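Jacket check before folding and shelving, Lardale store room
Filled in by: Hicham Fawzy
Date: 25th March

Collar and hood — OK. I went all the way around with my fingers and found no pins and no tag staples. Somebody at Magesa loves staples, so please keep checking!

Main zipper — OK, see comment. Run it down and up 2 times, slowly, holding the fabric flat next to it.
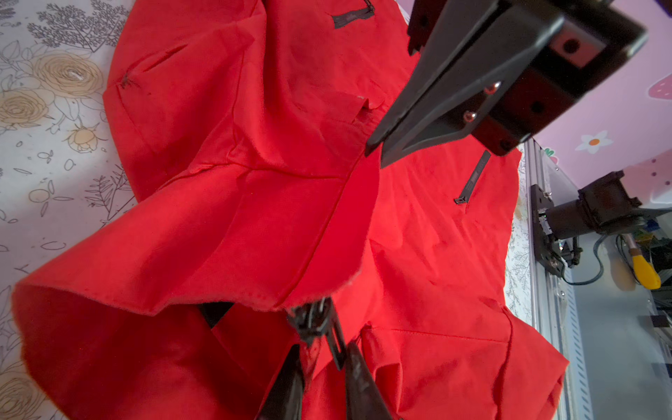
If it snags, back it off and look for loose thread before you pull again. I ruined a perfectly good slider in November by yanking (sorry, Ebenezer), and I'd like that to stay my only one.

Pockets — OK. Open every one, feel right down into the corners, close it again. I've found a house key, gum and a very old receipt from Gustia this year, so don't skip this even when a pocket feels flat.

Sleeves — OK. Pull each one right side out and check the cuff for anything sharp.

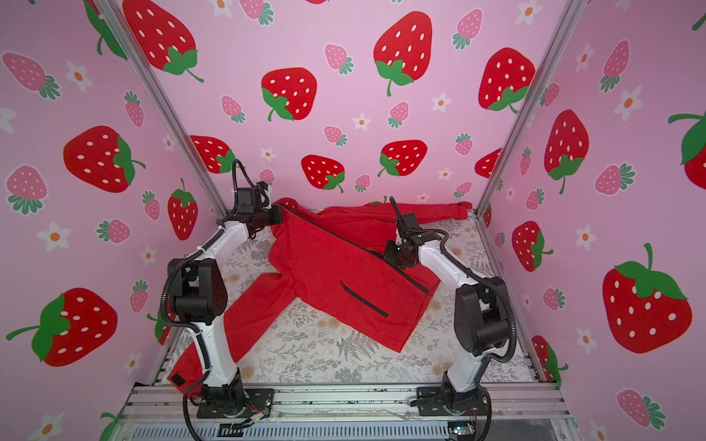

Seams and hems — needs a second look. Loose threads get snipped, never pulled, and the scissors go back on their hook when you're done. Anything with a raw edge goes to Ebenezer Osei for mending before it gets a shelf number.

Laying out — OK. I like to have the whole thing open and smooth before the first fold.

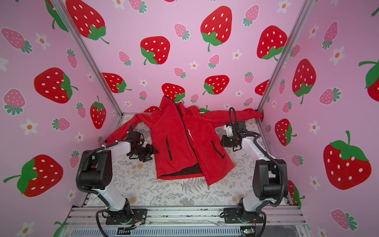

Sorting label — still to do. We have way too many plain red jackets on the sheet, so write down something that sets each one apart. For this one I'm putting "hooded, black zipper, SPORT in small white letters by the zipper," and it goes on shelf 16 once the mending is signed off.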